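2019-05-20

Up at 5:40 because the upstairs neighbor was moving furniture again. Made coffee and sat with the bank statements until it was light enough to turn off the lamp. The checking account is at 842 after the rent, better than April but still less than I wanted going into the summer. Put the car insurance on the calendar so it doesn't sneak up on me like it did last time.

Laurier Turcotte called before eight about the choir trip. He has found a bus company called Clodus that will take the whole group up and back for 2236, driver included. I said it sounded fine but we ought to get it in writing. He said he had it in writing. Then he read it to me, all of it, including the part about wet shoes. I am to collect the money from the altos, which I did not volunteer for but did not get out of either.

Walked to the clinic for the blood draw. The woman got it on the second try. Results by Thursday, she thinks. I have stopped the salt as far as I can, but the soup I made Saturday was hardly worth eating, and I ended up putting half a lemon in it. Will try the vinegar next time.

On the way home I stopped for seeds. They were out of the pole beans I had in February when I made the list, so I bought the bush kind and a packet of dill. The tomatoes on the back steps are doing well except for one, which has gone yellow from the bottom up. I moved it away from the others. The soil in that pot is heavier than the rest — I think it was the end of last year's bag.

Lunch was toast and the last of the cheese. Slept for half an hour in the chair.

Rehearsal at 7. Eyerusalem Gebretsadik has the solo in the second piece and she has it learned already, no paper. The tenors are still coming in early at the top of page 9. We did that page over and over until our director closed his book and told us to go have some water. It was better after the break. My own voice is rough at the bottom, but the middle is coming back since the cold.

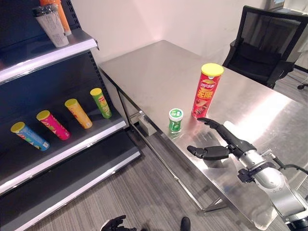
Collected from four of the altos afterward. The others want to pay next week, and one asked whether she could bring her sister, so I have to call Laurier about the number of seats. I am not going to do it tonight because he will read me the contract again.

Eyerusalem drove me home. We talked in the car in front of my building for a long while, mostly about her mother, who wants to move in with her and also doesn't want to. I told her how it was with Dad the first winter. I don't know if it was any use to her, but she asked questions, so I kept going.

Tomorrow: call Laurier, wash the blue sheets, plant the dill if it stays dry. Need stamps. The kitchen faucet is dripping again, slower than before. I put a bowl under it and am going to bed.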